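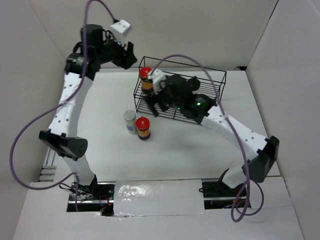

Mareike Ostermann
Research Associate, Workplace Lighting Group, Irnside

Figure 2. White tabletop enclosed by white panels.

4. Surface color and reported eye strain

The survey in January asked staff at the Irnside and Rahimi sites about the surface they spend most of the working day at. Of the people invited, 147 returned a complete form. Forms with no answer to the surface question were left out before any of the comparisons below were made.

Surfaces were sorted by color into white, gray, wood tone and dark. We also noted whether the surface stood open to the room or had panels on its sides. A white surface with white panels (Figure 2) was treated as its own group. Light reaching such a table can be reflected several times before it leaves, and the person working there has few darker areas to rest the eyes on. Open white desks differ in this respect, as the floor and the far wall usually take up part of the view.

Eye strain was scored on the Emell scale, which has nine items. Each item is answered for the past week, and a higher total means more strain. Respondents filled it in at the end of a shift. Liliana Zuccaro and Frauke Lenz scored the forms separately and settled differences by going back to the paper copy.

People at white surfaces with white panels had higher totals than people at open white desks. The gap was largest on the items for dry eyes and for trouble refocusing on distant objects. Gray and wood tone surfaces did not differ from each other. The dark group had only 11 people in it, and we report its scores in the appendix without drawing anything from them.

Age explains part of the result. Older staff at Rahimi were more often placed near the windows, where most of the wood tone desks are, and daylight at those desks was not controlled. Glasses and contact lenses were recorded, but the type of lens coating was not.

Several respondents wrote comments in the margin. The most common request was for a matte desk mat. Others asked for the ceiling lights to be moved so that they no longer hung straight over the table. One person at Irnside had covered a side panel with brown paper and scored low on every item, though a single case says little.

Carola Kröger measured the light level at each surface on a second visit. Her readings and the meter settings are given in Section 5.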